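The smell reaches you before the door does. It is half past five on a November morning in Gedemmont, the street is black and quiet, and the whole hillside smells of toast and caramel. Follow it past the old tannery and you come to Orneo, where Renato Lumbao has already been up for hours, baking rye bread in a brick oven that was built for somebody else's great-grandfather.

I came for one loaf and stayed most of a week. Rye does that to people, I think. Wheat dough is springy and flattering and wants to be played with, but rye is closer to wet clay, and the first time I put my hands in a tub of it I was sure something had gone wrong. Lumbao laughed, scraped me clean with a plastic card and told me to use wet hands and stop being so polite to it.

The starter is called Yadav, after the neighbour who gave it away, and it lives in a crock by the flour sacks. It gets fed at night with coarse rye from the mill at Stutedau, and by morning it has domed and cracked and smells wonderfully of green apples. Every batch takes 19 hours from that feed to the oven, and there are 64 loaves in a full bake, all in long tins so old that their corners have gone round.
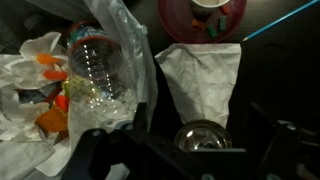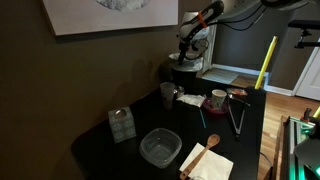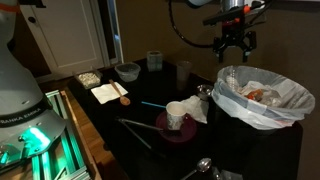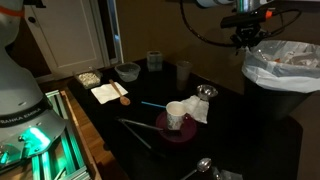
Can you make a proper rye loaf at home without a brick oven?
An ordinary oven does the job very well if you use a lidded tin, heat the oven fully and let the starter get properly sour first.

What surprised me most was the waiting at the other end. A wheat loaf is lovely an hour out of the oven, crackling away on the rack, and I have burnt my fingers on plenty of them. Cut a rye that early and the knife comes out coated in gum. Lumbao wraps his in linen and leaves them until the next day, and the darkest ones, with cracked grain and a spoonful of malt, stay wrapped for two days before he'll sell them.

And then they keep! I brought one home in my rucksack and was still eating it 7 days later, sliced as thin as I could manage, with cold butter and a bit of pickled herring. It was better on the fourth day than on the second - deeper, a little sweeter, with a sourness that arrived late and hung about.

The mill deserves a trip of its own. It is a short bus ride down the valley, and the stones there turn so slowly that the flour comes off barely warm. You can buy it in small paper bags or in big sacks. I bought far too much, of course, and carried it up the hill to the station in the rain, with a jam jar of Yadav wrapped in a sock in my coat pocket.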